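Shop notebook, Lirnon Playhouse
October, started 4:40 pm

Second week on Pekenora and I am having the best time with this one. The ghost ship has to arrive through the back wall at the end of act one, and as of this afternoon it does! Full travel, upstage to the plaster line, with the lantern swinging and nothing scraping. I ran it over and over just to watch it.

Notes while it's fresh.

The track. We had it at the original angle from the model and the bow kept drifting toward the stage left leg. I pulled the last section, shimmed it, put it back, same drift. Then I swapped the front casters for the fixed ones from the old Worari wagon (bottom shelf, blue bin) and the drift went away. So the track was fine the whole time and I owe it an apology. Putting the swivels back in the bin with a tag on them, please don't grab them for anything that has to go straight.

The sail. Muslin, two coats of thinned paint, then the tea-colored wash. From the house it reads like old canvas and from the wings it reads like a bedsheet, and I'm happy with that. Under the cold side light it goes almost see-through and you get the mast as a shadow behind it. We didn't plan that at all. I want to show it to the director before anybody touches the focus.

Thunder sheet is hung. It is LOUD. The rope handle needs to drop another foot so a shorter crew member can get a good shake on it without standing on the pin rail step. The best sound so far is a slow push from the bottom corner, then let it ring. Hitting it just sounds like somebody hitting a sheet of metal.
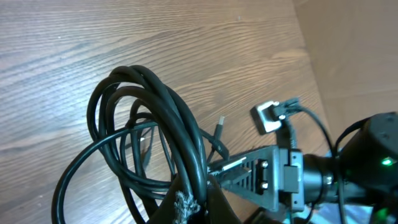
Black cable, still to be sorted.

Lantern cue is 101 for now. Stage manager's book has it right before the line about the harbor, but the ship needs a head start or the actor is talking to an empty wall. Suggest we call the ship on the bell and let the lantern follow. I tried it that way with the rehearsal recording playing in the shop and got goosebumps, alone, holding a drill.

Money, so it's written down somewhere: 1,155 spent on scenery so far, lumber and casters and paint all in. The Begum flats saved us a lot. We're reusing 12 of them from last season, and 3 need new corner blocks before they go anywhere near an audience. One has a hole from the fight scene, low down, which I'd like to leave alone and hide behind the crates, because the patch would take longer than the crates will.

Tried the trapdoor with the new hinge. Much quieter. There's still a click when it seats, so I stuck felt on the lip and the click turned into a soft thud. The thud is kind of great (it sounds like a coffin lid) and the sound designer came down to ask what it was. We may keep it and build it into the scene.

Back at 7:15 after food. Ran the ship again with two actors on deck. Travel is slower with the weight, so whoever is pushing needs to lean in early and then ease off before the spike mark. Stops sweetly if you do. If you don't, the first mate takes a little step forward, and she says she can use it but would like to know when it's coming.

For tomorrow:
Second coat on the hull, starboard side only
Lower the thunder sheet handle
Corner blocks on the flats
Glow tape on the deck edge, ask which color we're allowed
Find the other half of the ship's wheel, last seen in the prop loft

Leaving the ship parked upstage with the brakes on.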